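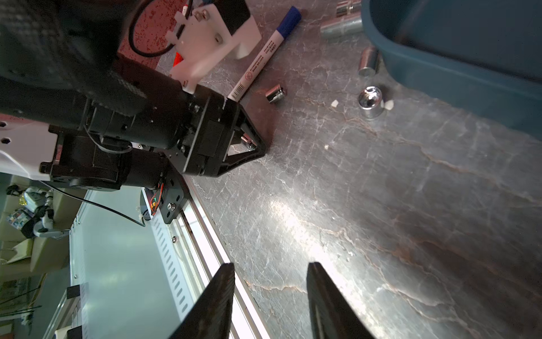

Zuletzt geändert: 12. September 2025

Tilwood Heuraufe, fahrbar, mit Dach: ein halbes Jahr mit acht Beinpaaren

Seit März steht die Raufe auf unserer Weide in Berberg. Genauer gesagt steht sie jede Woche woanders, dafür hat sie ja Räder. Meine vier Coburger Fuchsschafe haben sie gründlicher geprüft als jedes Institut, und sie haben dabei mehr gefressen.

Bestellt habe ich bei Conda für fast 600 Euro, Lieferung bis Bordsteinkante. Unser Bordstein ist ein Graben. Der Fahrer war darüber nicht begeistert, ich auch nicht.

Der Aufbau dauert laut Anleitung eine Stunde. Ich bin nach dem Frühstück angefangen und habe zum Abendbrot das Dach aufgesetzt. Die Zeichnungen sind winzig, und Schritt 9 setzt etwas voraus, das erst in Schritt 12 montiert wird.

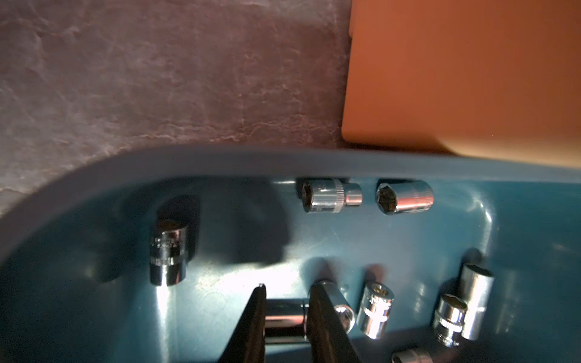 Stecknüsse in der blaugrünen Kunststoffschale

Zum Gebrauch. Hinein passen angeblich 200 Kilo Heu. Das mag stimmen, wenn man es vorher bügelt. Bei lockerem Heu vom ersten Schnitt ist deutlich früher Schluss, für kleine Gruppen reicht es trotzdem gut über die Woche. Die Stababstände sind eng genug, dass kein Kopf hängen bleibt, auch der von Leni nicht, die sich Mühe gegeben hat.

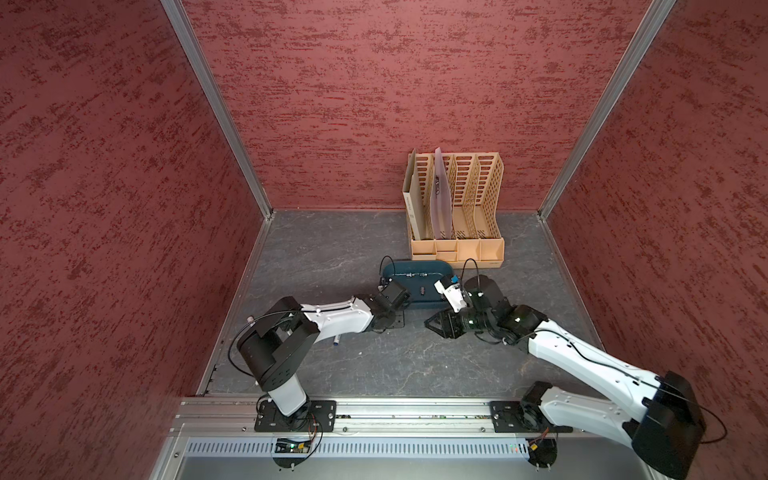 Aktensortierer mit beiger Mappe

Das Dach hält Regen ab, solange er von oben kommt. Bei Westwind wird die untere Lage feucht, und nasses Heu fressen meine Damen grundsätzlich nicht. Sie legen sich hinein. Eine Seitenplane kostet extra, habe ich nachgekauft, hätte man beilegen dürfen.

Umsetzen: Die zwei Räder laufen auf trockenem Boden ordentlich. Im Matsch pflügt die Raufe eine schöne Furche, in die man im Herbst etwas säen könnte. Raimonds Kazlauskienė von nebenan hat dasselbe Modell und zieht es mit dem Quad. Ich habe kein Quad, ich habe einen Rücken. 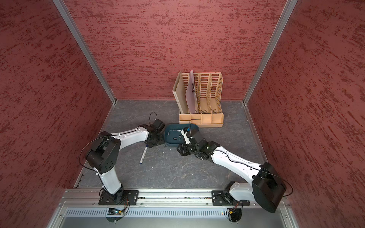

Weiß-schwarze Arme an der Aluschiene

Verzinkung bisher ohne Rost, eine Schraube am Dachscharnier verloren, Ersatz kam nach zwei Anfragen kostenlos. Beim zweiten Mal sogar die richtige Größe.

Pro: stabil, wenig Heuverlust, kein eingeklemmtes Schaf
Contra: Anleitung, Räder, Seitenplane nur gegen Aufpreis

Drei von fünf Sternen. Die Schafe würden vier geben, aber die haben auch nichts bezahlt.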